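Workshop tips: recording good examples for a learning arm

These notes are for anyone at Walstead who has a small arm on the bench and wants to teach it a job by showing it. Most of them came out of the card and print sorting work we did in July, but they hold for kitchen jobs and laundry too.

Set up before you switch anything on

Clear the bench down to what the job needs. Scissors, mugs and spare screws end up in the recordings, and the arm may learn to steer by them. If the mug is gone next week, so is the behavior.

Wipe the work surface and tape down the corners if it is a loose mat. Mark the arm's base with masking tape on all sides. Bases creep, and a base that has moved the width of a finger will spoil a day's work without giving any error.

Charge or plug in both the leader handle and the arm. The Pleron handle we use gets jumpy on a low battery.

Lighting

White surfaces are hard on small cameras. If the background burns out, turn the lamp toward the wall and use the bounced light. Pull the blinds as well. A bench that looks fine at ten in the morning can look quite different by four.

Once you like the lighting, lock the exposure in the settings. Leave it alone until the batch is finished.

Keep one lamp position for the first batch. Change it on purpose for the second, and write down that you did.

Handling flat things

Flat prints, postcards and thin boards are awkward to pick up. Practice the grip by hand with the handle for ten minutes and throw those attempts away. Come in low, close slowly, and wait a beat before lifting.

Expect a wrist camera to lose most of its view once a print is close to it. A busy picture such as a Starry Night print can fill nearly everything, leaving a strip of white bench and a bit of cable at the side.
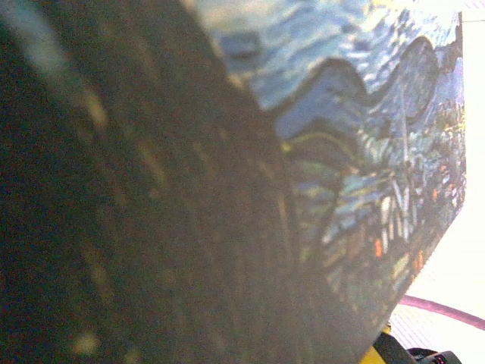 If you have a second camera over the bench, check that it can still see where the piece is meant to go. Record both views every time, even on the days when one seems enough. A batch with one camera missing can't be mixed in with the rest.

Use several different prints. An arm that has only met one pattern can do badly with a plain card of the same size. Matte and glossy should both be in the pile.

Cables are easy to forget. Either route them the same way each session or move them around deliberately between attempts – leaving it to chance is the worst of the three.

How many, and how long

We record in blocks of 50, then stop and watch a few back before starting the next. Two blocks is plenty for one person in a day. After that the hands get lazy and the recordings show it.

The Beddoe set now stands at 4,000 attempts, but a simple pick and place began to work for us at about 50. Start small, train, and see where it goes wrong before you record more.

Start each attempt from the same rest position and put the piece somewhere new. Turn it as well as sliding it. Cover the far corners of the bench, which most people avoid.

Keeping or deleting

Keep an attempt if the piece slipped and you recovered it smoothly. Delete it if you reached in with your own hand, stopped to think for a long time, or bumped the base.

Name files when you make them. Job, batch, operator initials, lamp position. Flerolent will accept a blank name and you will be sorry later.

Copy the day's folder to the second drive before you shut down, and put the handle back on its charger.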